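Neues aus der Werkstattküche: Warum der Greifer zu früh losließ

Viele von euch haben nach dem Vorführabend im Juli gefragt, was denn nun eigentlich mit unserem Küchenaufbau los war, und weil die Antwort ein bisschen länger ausfällt, bekommt sie hier ihren eigenen Platz. Kurz gesagt: Beim Üben der Becherübergabe öffnete ein Greifer immer wieder zu früh, in 18 von 247 Durchläufen. 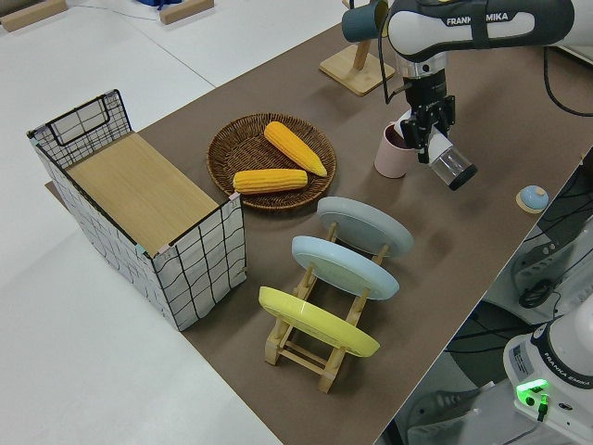
Normunds Kivi hat sich mit viel Geduld durch die Protokolle gelesen und den Fehler schließlich in der Kraftschwelle gefunden, die nach dem letzten Update von Ollov wieder auf dem Grundwert stand. Bei den Tellern fiel das überhaupt nicht auf, die standen ja brav in ihrem Holzständer. Heikel wird es bei einem kleinen durchsichtigen Becher, der gekippt über einer rosa Tasse gehalten wird — da rutscht einem schon beim Zuschauen das Herz in die Hose. Verletzt wurde zum Glück niemand, und auch die Maiskolben haben alles gut überstanden.

Bis die Korrektur geprüft ist, fahren beide Arme langsamer, und wir bitten euch herzlich, während der Läufe hinter der Linie zu bleiben, auch wenn nur schnell etwas aufzuheben wäre.
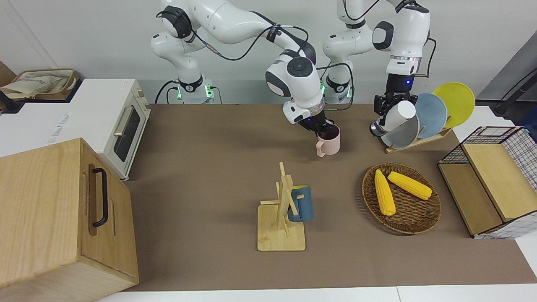

Beide Arme bei der Arbeit: links die rosa Tasse, rechts der weiße Pappbecher.

Wer selbst mit Ollov arbeitet, schaut bitte einmal in die eigenen Einstellungen. Fragen nimmt Normunds gern in der Werkstatt in Stilden entgegen.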